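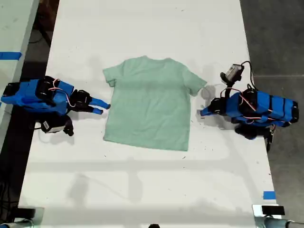 Miłosz Gajewski wrote back within the hour to say that folding was the last thing he'd have crossed a county for, and could I please tell him whether there was at least a decent lunch. There was, and I'll come to it.

Days Out > Open Doors > Pratgate

Posted in August by the Friday walker

We use cookies to remember your preferences and to see which pages are read. Accept all / Manage settings

The Muvard open day at Pratgate has been on my list for years, and every summer something has got in the way of it, usually a wedding. This time I put it on the kitchen calendar in ink and caught the early bus, which dropped me at the bottom of the hill at twenty to ten with plenty of time to walk up slowly and admire other people's hydrangeas.

Muvard takes in clothes that shops can't sell, mostly end-of-season things and returns, and sorts, presses, folds and bags them for schools and hostels. They handle 4000 garments in an ordinary week. I had imagined a great hangar of a place, but it is really a string of rooms knocked through from an old seed merchant's, with a step down between the second and third that catches everybody (me included, twice).

We began in sorting, where the Sadowski sacks come in. Sadowski is the haulier, and the name is stencilled on the side of every sack in letters you could read from the road. Each one is tipped out and gone through by hand for missing buttons, pulled seams and the odd bus ticket. They keep the bus tickets in a jar! I was allowed to have a go and found a perfectly good pencil.

Next door is the pressing room, terribly warm, and I didn't stay as long as I should have. The presses are Mavine ones, bought second-hand, and the woman running ours was very patient with a gentleman who wanted to know the price of everything.

T-shirts get their own corner, and I could have spent the whole morning over them. I have been folding T-shirts for most of my life and I had never given a thought to how they are laid down first. At Muvard they start face up, collar to the top, sleeves let out to either side, and then the whole thing is smoothed from the middle towards the hem until it's as near flat as cotton will go. A pale mint green one is a good shirt to learn on, I'd say, as every crease shows up as a slightly darker line and you can chase it out with your palm. A white table helps too. Mine at home is dark oak, and I've been wondering about an old sheet.

After that it's the sleeves in, then the sides, then up from the bottom in thirds, so that the collar finishes on top and the pile looks like something in a shop window. My first attempt came out more like a parcel. The second was better and the third went into a bag with the proper ones, and I was absurdly proud of it. Children's sizes are harder than you'd expect because there's so little to get hold of.

The morning's total was chalked up by the door at noon: 146 bagged, with the visitors' efforts counted in. Last year's open day only got to 100, so there was a small cheer.

Lunch, Miłosz, was leek and potato soup, cheese scones and a plum tart, served in the yard on trestles. I had two scones. There were some 20 of us by then and the tart went quickly, so do sit near the kitchen end if you go.

Getting there: the bus stops at the foot of the hill and there's a bench halfway up. Parking is on the verge. Entry is free, with a tin by the door, and the toilets are across the yard past the water butt.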